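Old desktop loses its clock every time it's unplugged, is it the little battery?

Posted in Home Computers, Testcombe Community Help

Nisreen Hijazi
I have an old desktop tower that used to sit in the front office at Tindall, where I worked for a good long while, and when they cleared the place out in January they let me bring it home. It isn't fast, but it holds all my recipes and my late father's letters that I typed up over a couple of winters, so I'm fond of it and would like to keep it going as long as I can.

The trouble is the clock. If I leave the computer plugged in at the wall it keeps time perfectly well. If I unplug it, which I do whenever there's a thunderstorm and also when I vacuum behind the desk, it comes back thinking it is years and years ago, and then half the websites I visit tell me they aren't secure. It also stops on a black screen and wants me to press a key before it will carry on. My neighbor says it needs a new battery. I told him it's not a laptop, it doesn't have a battery, and he just laughed and went back to his tomatoes.

So is he right? And if he is, can I do it myself? I've had the side panel off once to get the dust out and I didn't touch anything, but I'm reasonably handy and I own a decent set of screwdrivers. I'd also love to know whether I'll lose my letters if I take the battery out, which is the thing that worries me most.

Siltano
Yes its the battery. CR2032 most likely, they sell them at the drugstore. Pop the old one out, put the new one in, done. Takes 5 minutes. Letters will be fine.

Fastatov
Your neighbor is right, bless him, and I hope he's generous with the tomatoes. Siltano is right too, but I'll go slower, because I remember how nervous I was the first time I reached inside one of these.

Letters first. They live on the hard drive, and the coin battery has nothing to do with the hard drive. All it does is keep the clock ticking and, on many older boards, hold a few startup settings while the machine is unplugged. Your documents stay exactly where they are. I'd still copy them to a thumb drive before you start, and I'd say the same if you were only dusting. A drive that has worked in an office all those years has earned a backup!

Now the job itself. Shut down properly, pull the power cord, and hold the power button in for a few seconds. Lay the tower on its side on a table, open side up, somewhere with a good lamp. Touch a bare metal part of the case before you touch anything else, and again every so often if you're working on carpet or wearing a wool sweater.
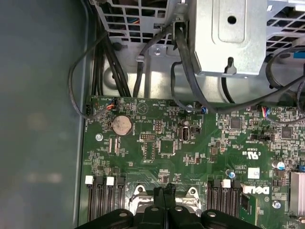
Finding the battery is mostly a matter of knowing what shape you want. It's a flat silver disk like a fat coin, lying in a holder on the main board, and where it sits varies a lot from one make to the next. On a green board like this one it's over on the left side, below the fan plug with the red and orange wires, and the old cell has gone a little discolored on its face. Don't mix it up with the round silver screw down and to the left of it, which is there to hold the board in place and should stay put. You'll probably have black cables looping across your view as well. Ease them to one side with a finger and leave every plug in its socket, and then you won't have to remember where anything went.

Most holders have a small springy clip at the edge. Press it away from the battery and the cell tips up so you can lift it out. I use a fingernail or a wooden toothpick, and I keep the screwdriver for the case. Read the number stamped on the old one and buy the same. Note which side faced up (usually the plus sign) and put the new one in the same way. It should go down with a little click.

When you start up again it will likely complain one last time. Go into the setup screen, put in the date and time, check that the hard drive is still listed, then save and exit. My own old machine needed 2 tries before the time would stick, and the fault was mine, I'd quit without saving.

Nisreen Hijazi
Thank you both, what a kind place this is. I've copied the letters over and found a battery in the kitchen drawer, but it came with a set of candles and I don't trust it, so I'll pick up a new one tomorrow. I'm going to try it at 7 in the morning while the light is good on the dining table. My neighbor has been informed that he was right.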